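Tidying with a Robot: What I Learned About Glass Tables

I help out with a home robot study (Farah Lumenta runs it, I mostly move furniture and wipe things), and people keep asking me for the practical side, so I'm putting the useful bits on the tips page with the regular cleaning stuff.

The question we had was simple enough. Does it matter what kind of table you ask a robot to clear? We did 100 tries on a plain painted table and 100 on a clear glass one, with the same groceries each time. On the painted table it missed 16 pickups. On the glass one it missed almost 20 before we'd even gotten halfway, and Farah made us stop and rethink the setup!

So, tips.

Wipe the glass with a dry microfiber cloth after your usual spray. Streaks throw off the depth reading, and a second dry pass helped us more than any software change did. I use the Flikel cloths and wash them without fabric softener.

Close the curtains or move the lamp. Little bright spots on glass are the worst offenders. Walk all the way around the table and look at it from low down, where the wrist cameras are going to be looking from, because what seems fine standing up can be a mess of glare at hand height.

Don't bunch your bottles. I know, we all shove them together! But a hand coming in from the side needs finger room, and in our crowded layouts it knocked over the neighbor more often than it dropped the one it wanted. We score a knocked bottle as a miss, by the way, even if the right one got picked up.

Start with something that has an easy shape and sits by itself. Save small pieces for last.

Our glass table layout, with bottles at the back and a pineapple out in front, plus two close views from the wrist:

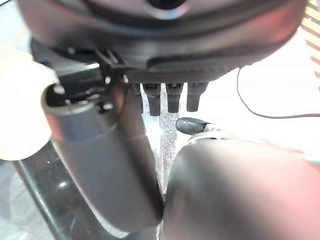
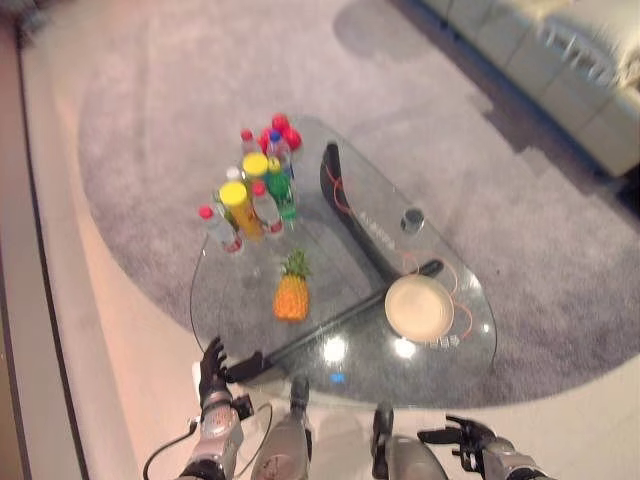
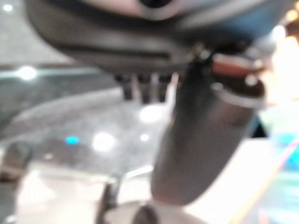 We're trying the Purba mat next, a thin matte sheet you lay over the glass, and Farah wants to run the whole set again in June with it on. I'm skeptical about the mat (it slides), but a few dabs of removable putty under the corners hold it pretty well. Roll the putty off with your thumb afterward and go over the spot with a little rubbing alcohol on a cotton pad.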